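Plemitz Indoor Open Returns in March With a Bigger Draw and a Second Show Court

PLEMITZ, 28/12/2023 -- The Plemitz Indoor Open is coming back in March, and it's growing! The tennis tournament will welcome players in singles and doubles to the Hureck Hall, with 31 matches in the men's main draw, the same number in the women's, and two show courts under one roof for the first time.

Last season's event gave the town a week of tennis people still talk about at the bakery. There was a semifinal that ran past midnight, a doubles final settled by a net cord, and a qualifier who reached the last four with a borrowed racket after breaking all of her own strings. We can't wait to see what the new field brings.

The second show court sits where the old practice lanes used to be, and it has room for roughly 300 spectators, all of them close enough to hear the players muttering between points. The surface is the same medium-fast hard court used on Center Court, so nobody will have to adjust when the schedule moves them from one to the other. Both courts will play a regular tiebreak at 6-6 in every set, including the last.

Qualifying will again be open to club players from Bendemen and the surrounding towns who hold a current regional ranking. Entry forms are available now at the Hureck Hall front desk and at every member club. Wild cards will be announced once the qualifying list is closed.

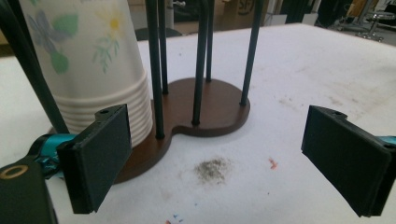
Tickets for the qualifying rounds are free, and seats for the main draw can be reserved at the hall box office. Juniors under 14 get in free with an adult all week -- bring the whole team! The Âu café beside Center Court will be open from the first match to the last, with hot drinks and soup. Paper cups will be stacked on the counter in a holder with a dark reddish-brown wooden base and thin black rods, so help yourself and get back to your seat before the changeover ends.

The full match schedule will be posted at the hall after the draw.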